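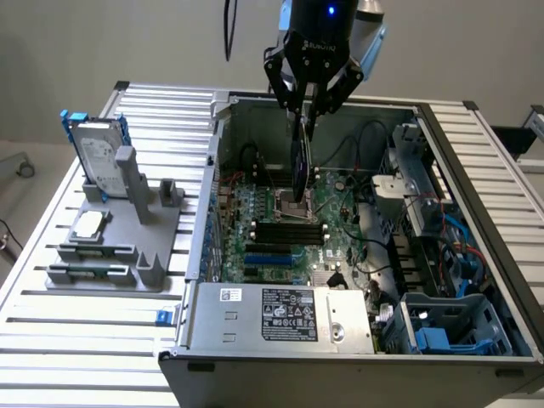
Desktop tower on its side with the panel off and the motherboard showing.

Getting Online in Grustbridge: progress report to the Citaseck Fund
Written by Sheyla Pacheco, project lead
4th October

Hello all, and thank you for the extra few days on this one. I know the form asks for a page on each heading, but Wilson Sánchez told me on the phone that you'd sooner have it the way I'd say it, so I've kept your headings where they helped and quietly dropped the ones that didn't.

How many people we have reached

We said in the bid that we would work with 40 people over the year, and we have 62 signed up already. I'm delighted, obviously, but I should say straight away that signed up and turning up are different things. The Grustbridge group is steady and nearly always full. Burkness goes up and down with the weather and the bus. The Palomino estate group started late and is still finding its feet, though the people who do come are very keen and stay long after we've packed the biscuits away.

So that makes three groups, as planned. The course is now nine sessions long. It was going to be shorter, but the session on passwords ran over so badly in the first round that we split it in two, and then everyone wanted a go at video calls, which had been squeezed into the end of an afternoon about email. Video calls now get a whole session and it's the best one by miles! Somebody's sister in Portugal joined in and gave the whole room a tour of her kitchen.

What people want to learn

I got this a bit wrong in the bid. I wrote a lot about online banking, and most people either do it already or have made up their minds never to go near it. What they ask for is repeat prescriptions, bus times, photos of grandchildren, the council bin calendar and how to stop things popping up. One gentleman came for the sole purpose of finding the football results from the season he left school, and he's now halfway through typing up his late wife's recipes (he brings samples, so we are fond of this project).

Forms come up again and again as well. People don't mind typing. They mind getting to the fourth screen, being told something is missing, and losing the lot. We've written a handout on it, with a list of what to have on the table before you start: National Insurance number, a recent bill, glasses, a cup of tea. You'll find a copy with the paperwork. Please do pass it on to your other groups if it's useful to them.

Venues and getting there

The library room in Grustbridge has been lovely apart from the heating, which is either off or tropical. Burkness is harder. The village hall is warm and cheap and the people running it couldn't be kinder, but the afternoon bus was moved to a later time over the summer and our old start time stopped working overnight. We lost several good people before I understood why. We've shifted the start to match the bus and rung round everyone who'd dropped off, and most of them are back. I'd like to keep a little money aside for lifts over the winter, if you're happy with that, as it gets dark early out there and the lane from the stop has no pavement.

On the Palomino estate we're in the old residents' lounge, which has good light, plenty of sockets and a carpet I won't describe. The broadband there was dreadful until we moved the router out of the cupboard. I wish I'd thought of that in the first week.

Equipment

We spent less than expected on laptops and a bit more on the boring things: extension leads, proper mice, big-letter keyboard stickers and a trolley with decent wheels. The trackpads put people off no end, and a plain mouse sorted it out in minutes. I'd tell any other group to buy the mice first. 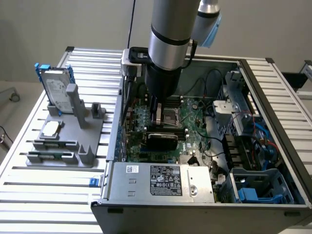

Inside a desktop case: green motherboard, with the processor socket near the middle.

A few people asked what's inside a computer, so we've added a short talk on that to the last session, just the names of the main parts and what they're for. It isn't in the original plan and it costs nothing. I was doubtful, but it went down very well, and it seems to help with the fear of breaking something by pressing the wrong key. Memory was the word everyone had heard and no two people agreed on.

Money

We're on budget overall. Room hire is a touch under, printing is well over (large print eats paper) and travel is about to go over too if the lifts go ahead. I'd like to move the leftover laptop money across to cover both. The spreadsheet has the detail, and the receipts are scanned in the order they happened, which may not be the order you'd like. Shout if anything is missing. One of the room invoices has the wrong month on it and I've asked for a new copy.

What hasn't gone well

The evening session was a flop. I was sure working people would come after tea and they didn't, so we stopped it and put those hours into the Palomino afternoons. I also underestimated how much time the phone takes. Ringing people the day before makes a big difference to who turns up, but it swallows most of my morning, and I'd want to build it in properly if we ever do this again.

Our feedback forms were too long as well. People ticked the middle box all the way down and went home. We now ask two questions out loud over tea and write down the answers, and I've put a page of those in with this report with the names taken off. A couple are rude about the carpet.

Coming up

The next round starts in November at Grustbridge and Burkness, with Palomino joining once the current group finishes. There's a waiting list for the library room, so I'm asking whether we can have it for a second afternoon. Wilson has said he'd like to visit and I'd suggest Burkness on a video call day, but do check with me first about the bus.

I still need a yes or no from you on the winter lifts and on moving the laptop money, and an email is fine for both.

Sheyla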